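Minutes, demo collection group, September meeting

Present: Lindiwe Kekana, Elmarie Fourie, the two from Stoyanova who look after the training runs, and me taking notes again (I did say last time I'd only do it if I could write them my own way, so here we are). Started at 10:15, after we found a room with a working screen.

Minutes of the last meeting: fine, apart from my spelling of Fludholm, which I have now fixed in all the places I could find it.

1. Where we are with the dish rack task

Elmarie went first. We have 351 accepted demonstrations of the cup-to-rack task in simulation, all teleoperated, all with the right hand. I thought we had more, but she took out the ones where the operator let go before the cup was down on the slats, and good for her! The Stoyanova people asked whether the rejects are kept. They are, in their own folder, and Lindiwe would like them labeled by what went wrong so we can try them later as negative examples. We talked about that for quite a while and didn't settle on the labels. Elmarie to draft a list and send it round.

2. Grasp variety

This was the big one. Lindiwe had been through the latest batch from Clina (our replay tool, for anybody reading who is new) and she's worried that we all pick up the cup the same way. Hand comes in level, fingers go down over the rim, off we go to the rack. It's the comfortable way to do it with the glove and I'm as guilty as anyone.

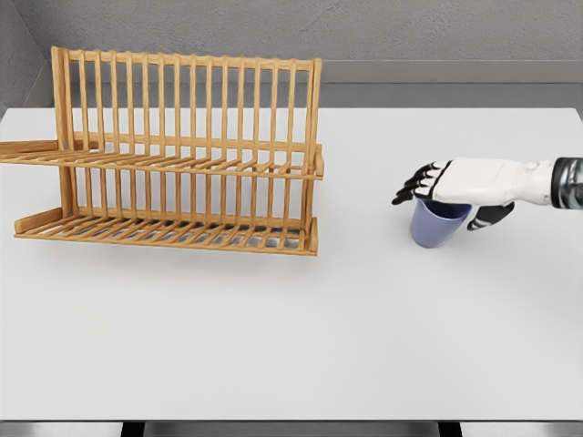
Lindiwe Kekana

The blue tumbler gets its fingers over the rim in nearly every episode she opened, and the palm covers a good part of the opening. Lindiwe's point is that a policy trained on this will learn one grasp and have nothing to fall back on when the cup starts out close to the rack and there's no space for the hand. Stoyanova agreed and said their last run did exactly that – it reached from the top every time, even with the cup on its side.

So we want side grasps around the body of the cup, and we want them mixed in from the start of a session. I asked if we could have the prompt on the screen tell the operator which grasp to use. Elmarie can add that. She'd also like the start position of the cup randomized over more of the tabletop, as the front half hardly gets used.

Agreed: each operator does 5 top grasps, then 5 side grasps, and swaps back. Elmarie to change the prompt, me to rewrite the operator sheet.

3. Rack contact

Short one. The Fludholm rack model has all those thin dowels at the back and the cup sometimes jitters when it touches them. Stoyanova thinks the collision shapes are too coarse. Elmarie thinks it's the time step. They will look at it together and let us know who was right.

4. Bristetti

The Bristetti folks want to send 3 operators over to learn the setup. Everybody was happy with this. Lindiwe asked that their episodes carry an operator tag from day one, so we don't repeat the guessing game we had in the spring.

5. Anything else

The left glove still loses its calibration if you take it off for lunch. I've been recalibrating after every break and it helps. Please do the same, and write it in the log when you do.

Finished at 11:40. Next meeting once Elmarie has the new prompt running.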